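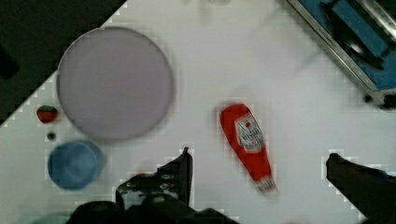

Plate and strawberry, Saturday.

Some notes on the Herkarberg and Suvis series, which is tied 2-2 going into the last game.

Suvis won game four by getting to the foul line. They didn't shoot well from outside and they turned the ball over a lot in the first half. Herkarberg had both centers on four fouls by the middle of the third quarter and had to go small.

Going small didn't work. Suvis just threw it inside every trip and Herkarberg kept fouling. 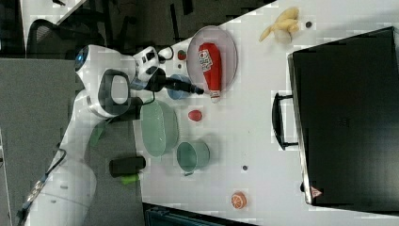 The other thing is the bench. Herkarberg played seven people in game four and six in game three. You could see it in the legs late. Short jumpers, slow getting back.

Attendance was poor again. Intarasuk Arena holds 2000 and they announced 300 for a playoff game. A 9 pm tip on a weeknight will do that. The league should move it.
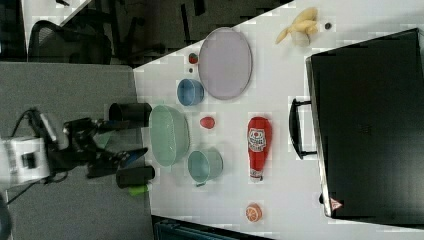
Herkarberg's weak side help has been late all series. When the ball goes into the post, the far defender stays home on the shooter when he should be a step off the lane. Say the big oval plate is the lane. He needs to be where the small blue bowl is, right next to it. He's been playing out by the teal cup.

Fix that and I think they win game five. Winner gets a spot in the Marker Cup in November.

My pick is Herkarberg by four. I had them in game four too.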